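Vetelcombe Robotics Club
Member Handbook, Section 3: Brick Sorting Bench

3.1 Before you start

1. Sign in at the Orero terminal and load task file 334.
2. Check that the three bins are on the bench, two along the far rail and one lower on the right side.
3. Clear tools and drinks from the wood.
4. Move both arms to the home pose. Wait for the prompt before you touch a bin.

CAUTION: Keep hands and sleeves out of the space between the arms while the motors are on.

3.2 Laying out the bricks

5. Place bricks studs up or on their sides. Mixed angles are allowed. Leave room for the fingers to close.
6. For the Candelik round, scatter the bricks over the whole bench. For the Khasawneh round, load the bins first and leave one brick out.
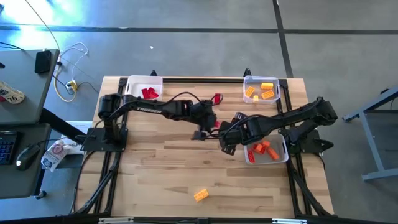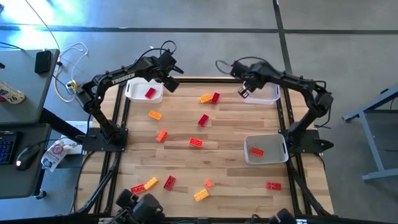
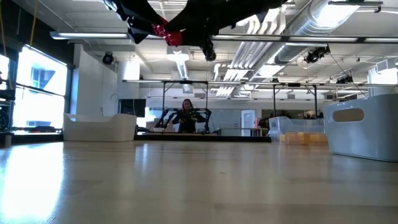 First two views: the bench with both arms. Third view: across the tabletop toward the room.

Text: Gertraud Lüthi
Checked by: Ismail Bouzid
Revised 25 Feb 2018

3.3 Running a round

7. Select the round and press Start. One student runs the terminal and one watches the arms.
8. If a cable pulls tight at a wrist, press Stop. Free the cable with the motors off, then go back to step 4.
9. A brick counts when it is fully inside a bin. A brick resting on a rim does not count.

NOTE: Error 508 means a gripper closed on nothing. Clear it at the terminal and continue. Error 303 ends the round.

3.4 Shutting down

10. Return both arms to home before switching off the motors.
11. Save the log under your team name.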